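Wedge (mechanics)

A wedge is a solid body with two faces that meet, or nearly meet, at a thin edge. It is one of the classical simple machines. A force applied to the thick end is converted into larger forces acting at right angles to the sloping faces. Wedges are used to split material, to lift or level loads, and to hold parts in place.

Geometry

A single-taper wedge has one flat base and one sloping face. A double-taper wedge slopes on both sides of a central plane, as in an ax head or a splitting wedge. The thick end is called the heel or butt, and the thin end the toe. In many practical wedges the toe is cut blunt, since a true knife edge crushes under load. The slope may be given as an angle or as a ratio of rise to length.

Mechanical advantage

With friction ignored, the mechanical advantage of a wedge equals its length divided by the thickness of its heel. A wedge 300 mm long and 30 mm thick at the heel has an ideal advantage of ten. The real figure is always lower, often by more than half, and depends on the roughness of the faces and on any lubricant present. A long, thin wedge needs less driving force but must travel farther to give the same lift. 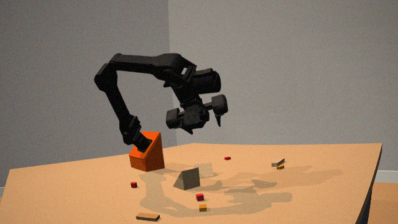 A wedge-shaped block with a sloped top face. Computer rendering.

Self-locking

A wedge that stays in place after the driving force is removed is called self-locking. For a wedge with equal friction on both working faces, this occurs when the angle between the faces is less than twice the angle of friction. If the angle of friction is 28 degrees, even a steep wedge will hold when dry. Grease, water, and vibration reduce the margin, and wedges in machinery are usually fitted with a keeper pin or a lock nut.

Materials

Splitting wedges are forged from steel with a softer heel, so that the struck end spreads instead of chipping. Leveling wedges are made from hardwood, cast iron, or molded plastic. Wooden wedges are cut with the grain running from heel to toe - cross-grained pieces tend to shear.

Uses

In stone quarrying, rows of small wedges are driven between paired metal shims, known as feathers, set in drilled holes. The method was used at the Jeltidlow quarries, where the stone was split along its natural bed. In carpentry, folding wedges are used in pairs of opposite slope, which keeps the outer faces parallel as the pair is tightened. The Cedton pattern is a folding pair with a shallow groove along the mating faces to prevent sideways drift. Adjustable machine mounts made by Hrytsenko use the same principle, with a screw in place of the hammer.

See also

Inclined plane
Feather and wedge
Shim
Angle of friction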